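This site uses cookies to keep you signed in. Accept / Manage settings

Folding on a table or on the bed?
Posted 2021-10-04 by Toshiko Higuchi

We moved to a smaller place in February and the laundry has been a mess since. I used to fold on the bed. Now the bed is against a wall on both sides and I can't reach across it. Is a folding table worth the floor space? The Preltano one is $50 at the store near me.

dretgate_dan
Yes. Get one with legs that lock. Mine has been up for 2 years and I do everything on it, ironing included.

mullura
I disagree. A table turns into a place where clean clothes sit. Fold on the couch and put it away the same night. Our apartment is 633 square feet and I'm not giving any of it to a table.

dretgate_dan
They sit on the couch too. At least with a table your back doesn't hurt.

Kaede Sugawara
I'm with Dan on the height, but Mullura has a point about piles. What works for me is sorting by color before I fold anything.

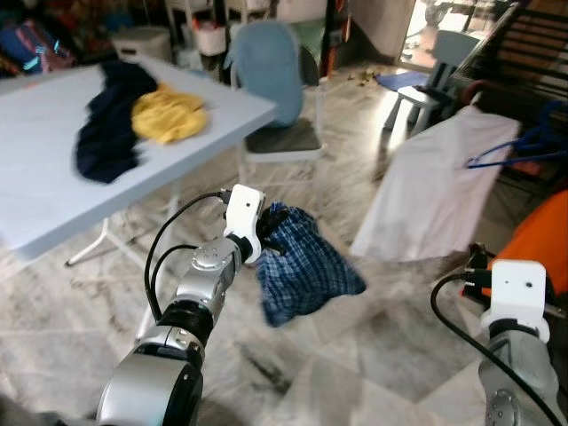 Sorting first means you only handle each thing once or twice. I do darks, then brights, then anything with a pattern. The navy and the yellow on the table there are already overlapping, and that is how my piles start to run together - leave a hand's width between them. Plaid I save for last and line up along the checks. A light top on the table helps with dark clothes, you can see the lint.

mullura
Fine, but where does the table go when company comes?

Kaede Sugawara
Behind the door, folded flat.

Toshiko Higuchi
Thanks all. I'll measure behind the door tonight. If it fits I'm getting the $50 one.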